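Budgeting for a first gripper arm: what am I forgetting?

Posted in Small Shop Automation, March 2026

ekunholm_bench

Hi all, longtime reader, first time asking. We're a little packaging outfit and I've been told I can put together a budget for one small arm with a two-finger gripper, to handle lids and shallow caps. I have a quote from Trovden for the arm and another from Zotilix for the gripper, and they look fine to me, but I've never bought anything like this and I have a feeling the quotes are only half the story. We run 39 different lid sizes (don't ask) and I'd love for one set of fingers to cover most of them. Is that dreaming? And what did you all end up paying for that wasn't on the quote? I need to hand in a number soon and I'd rather ask for too much once than go back begging twice.

sydorenko_shop

Oh boy, I was you last January! My short version is to take the arm and gripper quotes, add them up, and then start a second list, because the second list is the one that hurt us.

Fingers first. The gripper comes with fingers, sure, but plan on buying or making more. Thin round parts are sneaky — there's hardly anything to grab, and whatever you put at the tips matters more than how strong the gripper is. We went through seven sets before I stopped fiddling. I'd put down money for at least four sets and a bag of tip pads, and then be happy if you don't spend it.

Next, the surface. I was all set to order a fancy fixture plate and I'm so glad I waited. For working out reach and finger shape, a mat and some tape does the job, and you can move it all over again the next morning when you change your mind (you will).

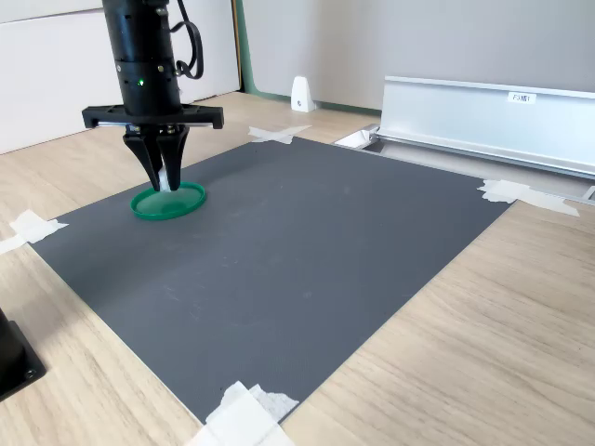
Fingertips at a green lid. Mat taped down at the corners, nothing fancy.

Look at how little room there is between those tips. When you get a gripper quote, ask how narrow it closes and how wide it opens, and write down both next to your smallest and biggest lid. That will answer your one-set-for-everything question faster than any of us can. My guess is you'll need two sets, maybe three, for a spread like yours.

Other stuff from my second list: cables (get them longer than you think, you want some slack for the arm to move), a spare cable on top of that, a decent table that doesn't wobble, the little screws and mounts, and somebody's hours. The hours were our biggest miss. I put in zero for my own time and then spent more than 213 hours on it before we ran a real batch. My boss was very nice about it, but still.

Oh, and ask both sellers who you call when the arm and the gripper don't talk to each other. We bought from two places like you're planning to, and each one told me to call the other — fun week!

lidsandlabels

just get a used one. we did and its fine

plainoldpallets

I wouldn't go used for a first one unless you have somebody in the building who likes fixing things. Ours needed a new power supply right away and that ate the savings.

Mostly agree with the long answer up there. I'd add shipping and a training day, both of which were extra for us. Also check whether the controller software is a one-time price or a yearly thing, as my first-year budget looked great and the second year did not. And before you sign anything, mail the seller a box of your real lids, including the ugly ones, and ask for a video of the arm picking them up. Ours did it for free. If they won't, I'd want to know why.

On the 39 sizes, do you really run all of them every month? We made a list and it was a handful doing nearly all the volume, so we bought fingers for those and kept doing the odd ones by hand. Still do.

ekunholm_bench

This is great, thank you! I hadn't put in a single hour of my own time either, so that's getting fixed tonight. Boxing up lids for Zotilix now, ugly ones on top.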